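Course: Introduction to Work Posture and Office Health
Handout 4: Sitting, screens and the neck
12 April 2021

Before you read this handout, please finish the reading on muscle fatigue from the last unit. Words like "static load" are used here without being explained again.

1. Why we study sitting

Sitting looks like rest, but for many muscles it is work. When a person holds the head forward to read, the muscles at the back of the neck must pull all the time. They do not shorten and they do not lengthen. We call this static load. The blood flow in a muscle that is held tight is lower than in a muscle that moves, and the person feels this later as stiffness or a dull pain.

Students often ask which position is the correct one. I prefer to answer that a position becomes bad mostly by lasting too long. A person who sits very straight for three hours without moving can feel worse than a person who sits a little crooked and changes often. Please keep this in mind when you write your report, as many reports last year only gave marks for a straight back.

2. The head and the screen

The head is heavy, and the spine carries it well when it is balanced over the shoulders. When the head tilts forward, its weight acts at a distance from the joints of the neck, and the muscles must hold against it. You know this from the lever exercise. The greater the distance, the greater the pull.

For a separate screen, the usual advice is that the upper edge is at eye height or a little lower. The eyes rest more easily when they look slightly down. People who wear glasses with two strengths often need the screen lower than this, because they read through the bottom part of the glass. Ask about glasses before you correct anybody.

3. The chair

Start with the height of the seat. The feet should stand flat on the floor and the thighs should be supported without strong pressure behind the knee. If the desk is then too high and cannot be changed, raise the chair and give the person a footrest.

The backrest should touch the lower back while the person is working, also when he or she leans to the keyboard. In the office at Lustport, which we use as our case in this course, most chairs could be adjusted in four ways, but the workers used only the height. The other levers were never touched. In your interviews, let the person show you each lever – it is faster than asking if the chair is "comfortable".

Armrests are useful when they are low enough to go under the desk. If they hit the edge, the person sits too far away and reaches with the arms.

4. The laptop

The laptop has one difficulty that no chair can repair. The screen and the keyboard are joined. If the keyboard is at a good height for the hands, the screen is too low for the neck. If you lift the screen, the hands are too high.
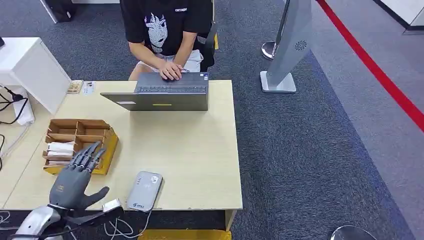

Figure 1. Laptop work at a desk, both hands on the lower part of the computer near the trackpad.

For short work this is acceptable. For a full working day the laptop should stand on a support, with a separate keyboard and mouse in front of it. A pile of books does the same job as a support from a shop, if it is stable and the air openings of the computer stay free.

The edge of the desk also needs attention. When the wrist rests on a hard edge, the soft parts on the inside of the wrist are pressed. Look for red marks on the skin after typing, and ask about tingling in the fingers.

5. Breaks

In the Lustport case, 195 workers filled in the questionnaire. The questionnaire had 13 items, and the item about breaks gave the clearest answers. Those who stood up at least once every hour reported less neck pain in the evening. This does not prove that the breaks were the cause – people with less pain may simply move more. Discuss this point in your group.

6. For your report

Observe one person at a desk for twenty minutes, with permission. Write down each change of posture and the time. Do not give advice during the observation, even if you see something wrong.

Use the form from Unit 3. Reports are handed in on paper or through the course page, and the corrected forms will be returned in July. If the person you observe uses a laptop, write if a separate keyboard was present, and measure the height of the desk from the floor to the upper surface.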